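Last updated: 29th September

Mrema opens tableware lending library in Vandamholm

VANDAMHOLM – Mrema, the household goods cooperative, has opened a lending library for plates, bowls, trays and serving dishes at its shop in the Tellov district. Residents and local groups can borrow up to 200 place settings at a time for birthdays, funerals, school suppers and street parties.

The library replaces the paid rental counter that Mrema closed in April. Borrowing is free for members. Non-members pay a deposit, which is returned when the items come back clean and in one piece.

Stock includes dinner plates, soup bowls, saucers, mugs, water glasses and flat serving trays. Most of it was donated by households in the district. The rest came from Zorden, a hotel supplier that was clearing out an older line. Chipped pieces were removed before the shelves were filled. 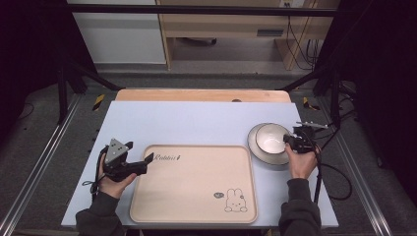

Bowls were the first thing to run out during the trial period, according to one borrower, who said she had to serve half her guests their soup in mugs. More bowls have been added for the opening, and Mrema is still accepting donations of plain white or cream pieces. Patterned sets are accepted only when they are complete.

Each loan lasts 3 days, with collection and return at the side entrance on the Tellov market square. Orders for fewer than 20 settings can be picked up without booking. Larger orders need to be reserved at least 2 weeks ahead, and borrowers should bring a car or a handcart. Crates are provided and must be returned with the dishes.

Items should be washed and dried before they are packed. Mrema will wash them for a fee when borrowers have no kitchen at the venue – this has to be arranged when the order is placed. Lost or broken pieces are charged at replacement cost, up to the value of the deposit.

The catalog lists 195 sets and single items, with measurements for each. Trays are listed by length and by whether they fit a standard home oven. Not all of them are ovenproof, and borrowers are asked to check the entry before heating anything.
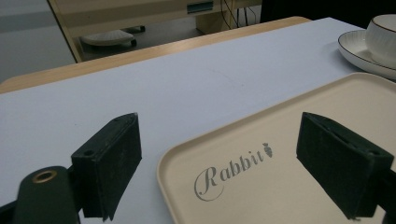
Trays should have been part of the old rental counter years ago, a long-time member wrote in the shop's comment book, adding that carrying cake across the square on dinner plates had never gone well. The same member asked for cake stands, and Mrema expects to add them next spring.

The library is open during normal shop hours. The catalog and booking forms are available at the front desk, and printed copies can be taken home. Groups that want a standing order for a regular event should speak to the desk before making their first booking.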